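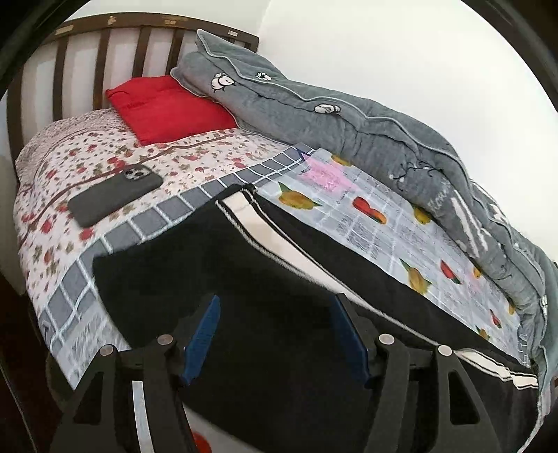
Red pillow, floral bedspread, phone within reach.

Caldeira is looking for a Field Automation Engineer

Caldeira writes software that lets electric utilities run substations from a desk. We have 14 people, one conference room with a door that sticks, and 141 substations that talk to us around the clock. Most of what they say is routine. You would be hired for the rest of it.

The job is split between our office in Rondeck and wherever the equipment happens to be, usually at the end of a gravel road. You will set up protection relays and remote terminal units, map points into our control system (called Hivon, after a long argument) and sit through acceptance tests with customers who have already read the manual and would like to discuss page 9.

What you would be doing:
Commissioning gateways at new sites and retiring old ones, some of them older than you
Tracing why a breaker reports open on one screen and closed on the other
Writing test procedures that somebody else can follow at 5 in the morning
Taking the on-call phone one week in six
Helping Anqi Jia finish the point list for the Tusix rollout, currently 2370 lines long and growing

What we need from you:
A degree in electrical engineering, or enough years in control rooms that we'd feel silly asking
Working knowledge of DNP3 and IEC 61850
A driver's license and some patience with rental cars
Clear written English. Our customers keep everything.

Python is a plus. So is having given a talk at a trade show, as Khalil Masri has done the last four and would like to sit down.

We pay for training, travel and decent boots. On-call weeks are paid whether the phone rings or not – it rings. We do not have a slide, a nap pod or a chief happiness officer, although Xolani Mthembu brings in bread most weeks.

Send a resume and one page about a fault you found and how long it took you to believe it. Put reference 3483 in the subject line and address it to Charmaine Nkuna, who reads all of them. First interviews are by video in October, second ones in person with Sarla Pal, head of field engineering. Bring questions, and a jacket for the test lab.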